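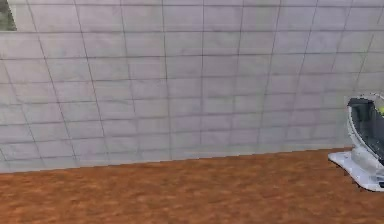

Five Nights, One Toddler, Two Grandparents: Indira Krishnan on Renting Instead of Resorting

Indira Krishnan gave up on hotels at 2 a.m., sitting in a dry bathtub with a flashlight and a paperback while her son slept on the other side of the door. "I had paid for an ocean view," she says. "I had a view of the faucet."

That was three years ago. She has since taken her family, which on a good trip includes both her parents, to 12 rentals. The latest was a week in January at a place called Stanlow, a half hour inland from anything you'd put on a postcard.

"The beach people looked at us with pity," she says. "Then they told us what they were paying for parking."

What does she look for first? Bedroom doors. After that, a kitchen her mother won't reorganize. "She'll reorganize it anyway, but I like to slow her down."
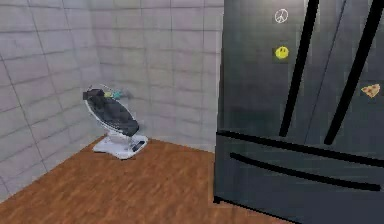
On reading the listing

Krishnan has a low opinion of the word "cozy" and a lower one of "steps from." She once counted the steps from. There were 74, all of them up, and she had the stroller.

Now she writes to the host before booking. At Stanlow that was Hafiz Rondonuwu, who runs the place with his brother Khairul and answers messages at hours that worry her. "I asked if the stairs had a gate. He sent me the height of the gate. I nearly proposed." 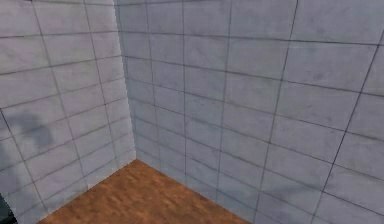 Tile walls meet over a wood-look floor.

She packs less than she used to — one bag per person, plus a bag for the bag that rips. The toys stay home. "He spent the whole week with a colander. I could have saved us the cargo fee."

Not everything went smoothly. Her father wanted a day at the railroad museum, and the drive took 51 minutes each way, with singing. The museum was closed for the season. "Dad read every sign in the parking lot," she says. "He gave it four stars."

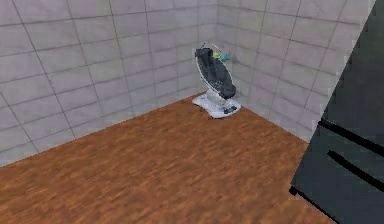

A baby seat in the corner.

Would she ever go back to a resort? She thinks about it for a while. "If somebody else is paying, I'm very flexible."

She has already booked Stanlow for next January, and her mother has asked for the same kitchen.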